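The limescale came back in March, so I went through the water softener settings again. The unit is a Zelell, installed under the stairs by a firm from Ferkton, and it had been left on the factory hardness value. Our supply in Famdale is a good deal harder than that. The resin was being exhausted well before the regeneration cycle was due, and for the last part of each cycle we were running untreated water.

## Settings

The controller meters volume. It was set to regenerate every 2000 litres, which assumes moderate hardness. I worked the capacity out from the resin volume and the test strip reading, took off 13 per cent as a reserve, and rounded down to the nearest step the menu allows. Each step is 500 litres, so there isn't much room for precision.
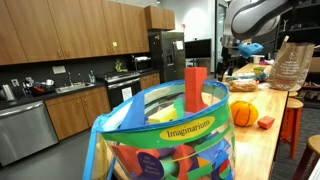
The reserve matters more than I expected. Regeneration is timed for two in the morning, and if the capacity runs out at breakfast the valve still waits for the next night. A smaller reserve saves salt but gives you most of a day of hard water. I left the time alone – it is noisy, and the stairs are next to a bedroom.

## Salt

Block salt dissolves more slowly than tablets but leaves less sludge in the tank. I have used both. The present lot are tablets from Güneş, sold in 10 kg bags, and they bridged once in the damp weather: a crust formed across the tank with a gap beneath it, and no brine was being made. A broom handle dealt with it. Check for this before you change any setting, as the symptoms are the same.

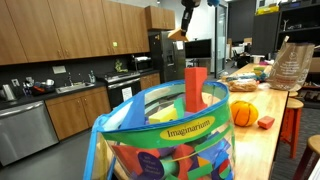
A reader on the same supply wrote to say that the bridging stopped once the tank was kept no more than half full, and that the float should be rinsed whenever the tank is low. I have done the first and will do the second at the next refill.

The kettle has been clear for over 500 litres by the meter. The shower head needed descaling by hand, and the hot tap in the bathroom still has a slight crust at the base. Next test strip on Tuesday.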